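Questions about the room-reset helper at Tirkholm

We have been trying out Larnelel in our guest rooms, and everyone on the housekeeping team has questions. Keep them coming! These are the ones I hear most.

What does Larnelel do on a shift?

It takes over the small pick-up-and-put-back jobs: bottles, cups, remotes, the things we all handle 300 times a day without thinking about it. Beds, bathrooms and the final check stay with us.

Will anyone lose hours?

No. Rosters are fixed through July, and the 2 people who asked to move to training have moved. What changes is the order of the work — you start a room with the checklist and finish it with the linen, and the bottle run drops off your cart.

Why are bottles such a big part of it?

They come in different brands, heights and cap colors, and guests leave them anywhere. A window ledge and a wall shelf are very different reaches, too. I love this part of the project, because it's the stuff our team knows by heart!

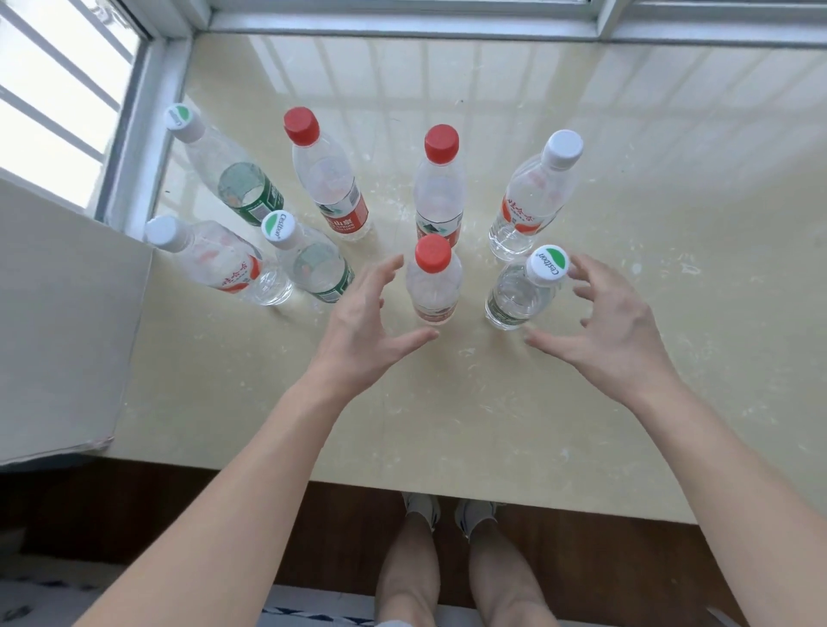
Water bottles on the window ledge, and two more on the wall shelf.
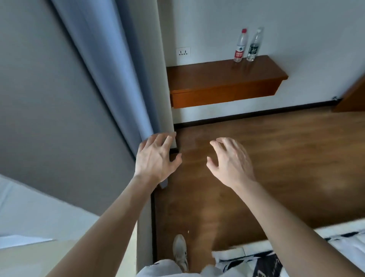 Do I have to work differently when it's in the room?

A little. Leave the floor clear between the bed and the wall, and tell it when you change rooms. Room 126 is the practice room, so go in and try things out whenever it's free.

What if it puts something in the wrong place?

Move it, then log it on the tablet under Amine. Please do log it, even the silly ones. We had 301 notes in the first round and I read every single one — they shaped the whole second version.

Who do I talk to?

Dirk Stöcker, in the housekeeping office. Come by with coffee!

Contact | © Tirkholm Housekeeping | Back to top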